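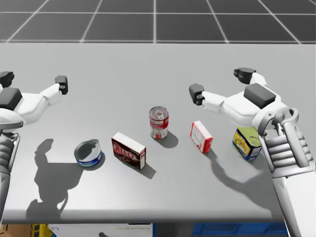 Before a robot can pick anything up, somebody has to get it ready. Getting a robot ready is called setup, and it starts long before any motor turns. At Clakeck, a workshop that builds machines for sorting groceries, Carolina Garcia tries out each setup on a computer first. Her computer world has a gray table, two white robot arms and a few things from a kitchen cupboard, such as a soup can, a Jell-O box and a tuna can. If an arm bumps into the table in there, she just starts over.

What are the hands like?

The hand of a robot is called a gripper. Each of these grippers has two fingers, and the fingers have black pads at the tips. The pads are the part that touches the food. On the real machine they are made of rubber, and they wear down a little every time they squeeze something. Simão Rocha looks after them. He wipes them with a damp cloth every morning and puts on new ones after 500 hours of work. Old pads get shiny, and then cans start to slip.

Finding zero

Every joint in an arm has to know where it is. Think of a ruler. You can't measure with it unless you know which end says zero. A robot joint is the same. When the real arms are switched on, they move slowly to a starting pose, and the computer calls that pose "zero." Checking it is called calibration (say it like this: kal-uh-BRAY-shun). On these two arms it takes 19 minutes, and you have to stand behind the yellow line while they do it.

How wide should the fingers open?

A tuna can is short and round. A soup can is tall. A box has corners, and it bends if you squeeze too hard. So Carolina gives the computer a different opening and a different squeeze for each one. She has 104 grocery items on her list now – cereal was the hardest, and she is still working on bread.

Two arms, one table

Two arms can get more done than one, but they can also hit each other. The computer checks where both arms are before either one moves. If they get too close, one stops and waits.

When something breaks

Last March the real left arm began to shake. Simão turned off the power, locked the switch and took the cover off the wrist. A screw had worked loose. He tightened it, put the cover back and ran the calibration again. Then he wrote it all down in the repair book, on page 129.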